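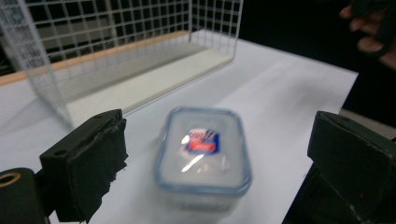

4. What the student demonstrations can and cannot tell us

Ingegerd Halvorsen
Aug 6, 2026
6 min read

4.1 The task

The Doncombe course asks students to record a two-handed task with hand-held grippers and then train a model on what they recorded. The group we followed chose storage: a lidded plastic container, a white wire basket with a shelf across it, and the job of getting the first into the lower part of the second. The course handout calls this "a household manipulation problem of moderate difficulty." We doubt the word household. There is one basket and one kind of container, and the tabletop is pale and bare. A real kitchen shelf has a dozen other things on it, most of them in the way.

The group recorded 300 demonstrations over the spring term, starting in March. Six students took turns. Their report gives the total in its first sentence and returns to it often, as if the size of the set settled the matter. We think it settles very little. Demonstrations made by the same few people, at the same table, with the same parts, repeat each other to a degree the report never tries to measure. A smaller set with the basket turned to different angles might have taught the model more. The students didn't test this and, in fairness, the course didn't ask them to.

4.2 Recording setup

Each operator holds a gripper in each hand and works standing at the table. Figure 2 gives the view from head height, with a white marker plate on top of each gripper and the basket between the operator and the far side of the table. The plates carry small dark markers, which the group used to recover where each hand was over time. Each gripper also has its own camera, so every demonstration comes with a close view down the fingers as well as the wide one.

The report treats these views as adding up to a full record of the task. They don't, quite. In the head view the right-hand plate is partly hidden, and this happens at the point where position matters most, with the hands close in at the basket. The group's software filled short gaps in the marker track by drawing a straight line between the last good reading and the next one. A hand working its way in under a shelf does not travel in a straight line. We asked how many demonstrations had been patched this way and were told that the log had not kept that information.
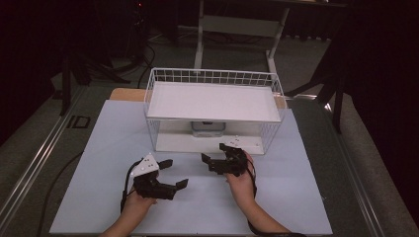

The gripper camera has the opposite weakness. It stays close to the fingers and gives up most of what surrounds them. Figure 1 is typical of the approach phase: the container lies between the two black fingers, a little blurred, with a streak of glare across the lid next to a label that can't be read. The basket behind it is a good deal sharper than the container. If we were choosing which of the two a model should see clearly, we would have chosen the other one. The group describes its gripper footage as "high quality throughout." We would like to know who checked, and against what.

Glare is an easy thing to fix with a different lamp position or a dull cover over the fixture, and the instructor at Luronlow, where the course was first taught, suggested both. Neither was tried before the recordings were finished. The students argued that a model ought to cope with glare anyway. That may be so, but the argument only works if the light changes from one demonstration to the next. With a fixed lamp the model is free to learn the streak as part of the lid.

4.3 Results as reported

For the final test the group ran the trained model 24 times and scored 22 runs as successful. This is the number that went on the poster, and the one quoted in the Pramuslow newsletter. It is a good number. It is also hard to interpret, for reasons the report mentions only in passing.

First, success was judged by the students who had built the system, watching it live. The written rule was that the container should end up "in the basket," and nothing was said about where in the basket, or which way up, or whether the basket could shift on the table in the process. A run in which the container is shoved in at an angle and the basket slides back would pass. We have no evidence that this happened, and none that it didn't – the test runs were not saved.

Second, the starting positions were picked by hand. Anyone who has spent a term with a balky model knows which starting positions it likes, and will drift toward them without meaning to. Drawing positions from a list made beforehand costs a few minutes. We recommended it to the next group, from Ó Conaill, who have so far agreed in principle.

Third, there was no comparison. A short script that moves to a fixed point, closes the fingers and repeats a stored path might do nearly as well on a tidy table. Until someone runs that script, we can't say what the learned model adds.

4.4 What we take from it

None of this makes the project a poor one. The group assembled a working two-handed recording setup, kept it going for a whole term and wrote up most of what they did, and several of the problems listed here came to light only because they shared their raw files when asked. Our complaint is with the claims. "Demonstrates reliable bimanual storage" is the phrase in the abstract, and we would cut the second word. We would also ask that the course grade the test plan separately from the score, so that students have some reason to make the test harder on themselves. As things stand a weak test earns better marks than a strict one, and the students have noticed.

Related
Section 3: Course design and grading at Doncombe
Section 5: Notes toward a stricter test plan
Marker tracking on a student budget
Luronlow course materials, first edition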